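The Skuvel Incident, or How I Spent My Sunday on Tiles

March 12, 2023

I bought a robot mop so I would never have to think about the floor again. I've thought about little else since Friday.

The machine is a Skuvel. It holds 21 ounces of soapy water, maps your house with a laser and, according to the box, "knows where to stop." Mine knew where to stop. It chose the corner of the tiled room, nose against the gray padding, and there it stayed with the pump running.

The app saw things differently. By its account the robot had cleaned 125 square feet, was 9 minutes from done and was having a lovely time. I was at work, nodding at the little green check mark. When I got home the tank was empty and its contents had gone under the padding.

I wrote to Civer, who sell the thing. Rosaire Nguyen in support wrote back within the hour, which I hadn't expected, and asked for the log. Her reading of it: the bumper switch had stuck in the pressed position, so the drive motors cut out as designed. The pump is on a separate board and never got the news. "It should have shut off," she wrote, and I found it hard to argue. There's a firmware fix planned for July. Until then I'm to stay in the room while it mops, so I now own a robot that needs a babysitter.

The cleanup has been analog. The gap under the padding is too thin for a mop of any intelligence, so it's fingers, paper towels and going barefoot because I've run out of dry socks. You push the paper in, drag it along, pull it out, say a word and get another piece.

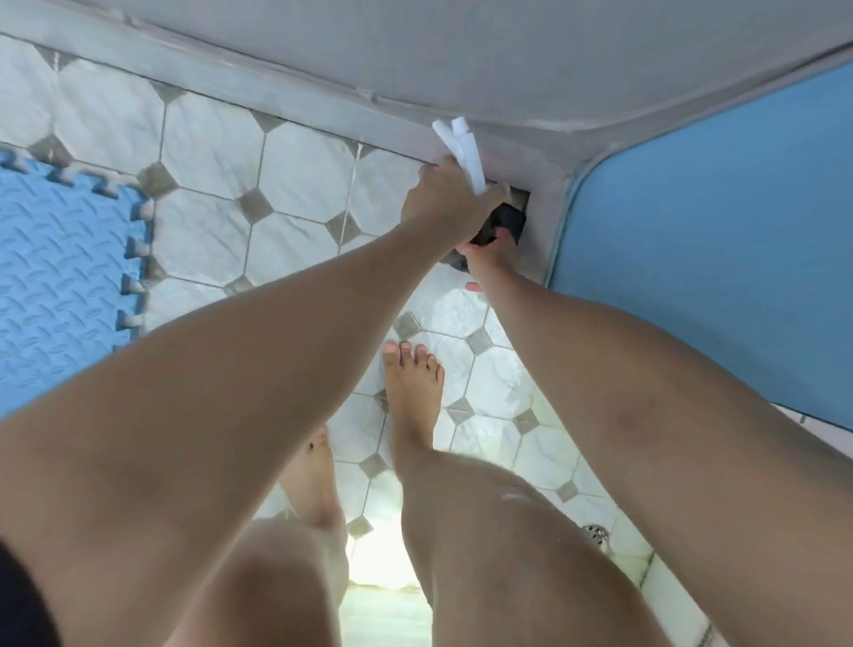

What I've changed

The Skuvel is banned from that room by a virtual wall, which it respects so far. I fill the tank a third of the way. I also popped off the bumper and cleaned the switch with a cotton swab, and it clicks now, 20 presses out of 20.

Rosaire has offered me a replacement unit. I said I'd think about it. The old bucket is out of the closet in the meantime, and its firmware is up to date.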